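Plotusness Forum > Home Manipulation > Collecting demos
Thread: Soap pickup, how many demos before you stop?

kettlebrain
Started 7/21/24

Hi all, I'm teaching my arm to do bathroom sink stuff and I've been stuck on soap for what feels like forever. I have 667 demos so far, all teleoperated, all from the wrist view only. The cup task took me way fewer and it works great! Soap just slides around or the fingers close too high. Do I keep grinding or change something?

gripsy_lou
Are you moving the dish between takes? My first batch was useless because I always put everything back in the same spot (guilty, I was watching TV).

kettlebrain
Yep, I shift it every few takes. Same bar of soap though, and always against the wall. This is what the policy gets right before the close:

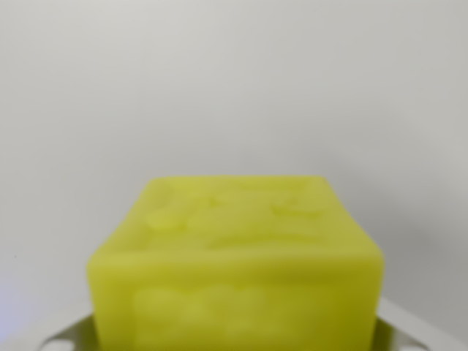 Re: Soap pickup, how many demos before you stop?

oldservo
Well that's pretty blurry. You can't read the lettering or whatever is molded into the bar, and the edges are mush. I'd fix focus before recording one more take. Mine came set for far away, and I lost a week to that.

gripsy_lou
I don't agree, sorry! It doesn't need to read the soap. Big yellow-green block, pale dish, plain wall, that's plenty to aim at. My worry is the wall. If every demo has that same blank background, it'll fall apart the minute you put a towel back there.

oldservo
Sure, but it has to judge how close it is, and soft edges make that harder. We can both be right, I just think mine is the cheaper fix.

Ferdinand Lehner
I did a soap set in September on a Fesden arm and ended up with 1051 demos, and I'd say a good half were a waste. What helped was 18 takes where I started badly on purpose, way off to one side or tilted, and then recovered. Try that before you record hundreds more of the same thing.

kettlebrain
Ooh, I have zero of those. I've been deleting every take where I wobbled!!

gripsy_lou
Nooo, keep the wobbles! Toss the ones where you dropped it and gave up, keep the rest.

oldservo
Careful with that. If the wobble is just you being tired, it learns tired. I keep a take if I fixed a real mistake and dump it if I was only fidgeting.

kettlebrain
OK so the plan is: refocus, a couple of different backgrounds, then a small batch of bad starts. Do I mix the new focus in with the old takes or start over?

oldservo
Start over.

Ferdinand Lehner
Mix them. Hold some of the new ones back for testing and see what you get.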